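Sunday 2020-09-20 and I am sorting out the parts corner. There was going to be a walk.

For anyone new: I look after the stock at Drisby, where we keep spares for mobility scooters and a few other things with wheels. The spreadsheet says we hold 964 lines. The spreadsheet was last spoken to in May.

The rule of the corner is simple. Black plastic goes on the yellow bench. Small stuff goes underneath. Cardboard goes at the back until somebody needs a box that size, at which point it will have been flattened that morning.

The yellow shows up every speck of dust, by the way. I chose it. I was shown grey and I said no, something cheerful.

First casualty of the day is the long black piece, which has no proper home. It's too long for the drawer and too awkward to stand up, so it lives on top of whatever is flat.
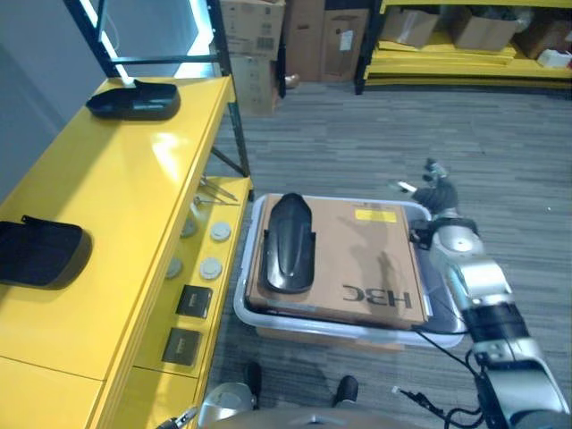

Bin, box, long black bit. A filing system of sorts.

I have started calling it the fender because it's shaped like one. The Kimport list calls it "cover, long, type 3", and there is no type 1 or type 2 on the list. I've looked. I've looked on the back.

The upside-down HBC on the cardboard is bothering me more than it should. I'm not turning the box round though, I've only just got the thing to balance to my satisfaction.

Tea. Eleven minutes, timed, as agreed with myself.

Now the trays. I had them nested at one point, which saves a lot of space and then costs you a fingernail — they do not like coming apart. So they get a spot each, spread along the top, and I lose a shelf.

Still, with three out at once you can see which one has the notch in the side. The notch matters. Order the wrong side from Flidach and you'll be posting it back at your own expense, with a form.
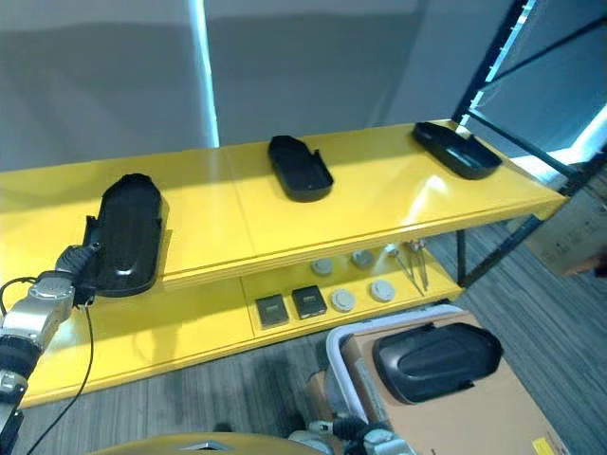
Do you label the shelves or the parts?
Shelves, always. Labels peel off that shiny black plastic within a week and then you find them on your sleeve.

The lower shelf is the bit I'm proud of. Round pale discs to one side, square electrical boxes in the middle, thin rods leaning at the end because rods will lean wherever you put them.

The rods have a little fitting at the top and came from Gatchalian in a bag with no paperwork. If you know what they're for, my messages are open.

Things I meant to do today and haven't: fold the spare boxes, hoover the carpet, ring my mum. Will do one of these. It'll be the hoovering, she's out till six.

Someone has asked how many labels I've got left. The roll said more than 500 and I have used four — two of them were crooked.

Stopping there. The spreadsheet can wait till tomorrow, it's had the practice.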